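To: handheld-manip list
From: Gwilym Prydderch
Date: 24/06/2026
Subject: Re: Re: homes vs lab episodes, first numbers

Quick one between meetings, sorry for the state of it.

Nena wrote:
> Thanks for the summary. Two things I'm stuck on. When you say the
> policy trained on home episodes "holds up better", better than what?
> Same number of episodes, or same number of hours? The home ones must
> be longer, people wander about. Also did you drop the ones where the
> wrist view loses the target? We dropped ours at Drovden and I now
> think it was a mistake.
>
> Nena

Same number of episodes. 1171 each side, lab and home, picked at random from what passed the tracking check. Not matched on hours, you're right that the home ones run longer. Malik is redoing it matched on hours now, will post when the run is through. My guess is the gap shrinks a bit but stays.

Test was 9 rooms none of the training had been in. Tub to table and table to tub, soft things and small boxes mixed. Lab policy fine until the tablecloth has a pattern on it, then it goes for the flowers. Really does – closes on a printed petal, lifts, carries nothing over to the tub. Home policy did that in one room only, and it recovered.

Second question. No, kept them in. We did try without. Datetti has a filter for it (target out of view for more than 6 frames, bin the episode) and with the filter on the home set gets worse at the reach over the rim. Which makes sense when you think about it, the rim is where the view goes, so you bin exactly the reaches you want. Worth putting yours back Nena if you still have the raw files.

Things I would not lean on yet:

– only 4 people did the home recording, and two of them are much quicker than the others. Could be a style thing and nothing to do with rooms
– grasp width is noisy at the wide end. Fully open reads differently from one tool to the next, we rescale per tool and hope
– soft items. Success there is judged by eye, by me, so take it with salt. Malik is going to rescore blind

Floor glare was also a worry, shiny tiles especialy, but I can't find an effect. Camera pose drifts more where walls are bare and white, less where there are doors and clutter. Havent plotted it properly.

Write-up is meant to go out in December so there's time to fix the split if anyone has a better idea. Shout now though, not in November.

Someone asked off list how the table-to-tub start pose goes, so jaws open, nothing held, table and tub both in view before you move: 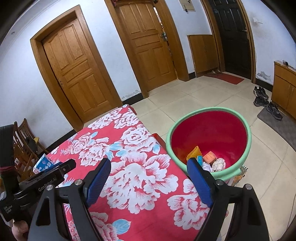

Does the home policy need the same tablecloth at test time that it saw in training?

It saw none of the test cloths in training, and it still picked the right item in most rooms.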